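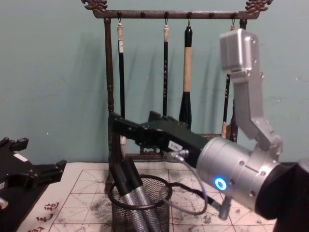
Ostis Study Center, Calligraphy Room
Workshop notebook, January
Saturday, morning entry
Entered by: Haruto Wada

Purpose of this entry: to record the care and placement of the hanging brushes ahead of the beginners' course, and to note supplies to be ordered.

The dragon rack remains in use as the standing rack for the course. The posts and top bar were wiped with a dry cloth. The carved ends of the bar collect dust in the recesses and were cleaned with a soft toothbrush. No oil or polish was applied. Colleagues are asked to continue this practice, as the polish used last winter left marks on the loops.

Brushes are to be rinsed in cool water until the water runs clear, pressed gently with a paper towel, shaped to a point with the fingers, and hung tip down. Brushes should not touch one another while drying. The thick brush needs the most room and should not share a hook. Drying time in this room with the heating on has been longer than expected for the larger brushes — one used on Thursday evening was still damp at the core when checked 40 hours later. The slender brushes were dry by the next morning.

Practice paper is kept under the rack to catch drips. The sheet should be replaced when it buckles, and used sheets may be kept for warming-up strokes.

Paper: 128 sheets of the gridded practice paper remain in the drawer. The course has 15 places. At the rate of use recorded last term this will not last beyond the second meeting. A further order has been prepared for Kaneko, same weight as before. The Humico paper tried in the fall took the ink unevenly and will be kept for brush testing only.

Ink: bottled ink to be used for the first two meetings. Ink stones will be brought out at the third. The first meeting runs 60 minutes, and grinding would take up too much of it.

Handouts: the stroke order sheets from Lernutero have been checked against our own model sheets. The sheet for the hooked vertical stroke shows the brush lifting too early. A correction has been penciled on the master copy — please do not photocopy from the older set.

Outstanding items:
Replacement loop for one small brush in the storage drawer. Cotton cord is suitable; the nylon cord slips.
Labels for the water jars.
Second felt mat to be returned from the upstairs room.
Confirm with the front desk whether the sink may be used after the evening class.

Next check of the brushes and paper stock before the first meeting. H.W.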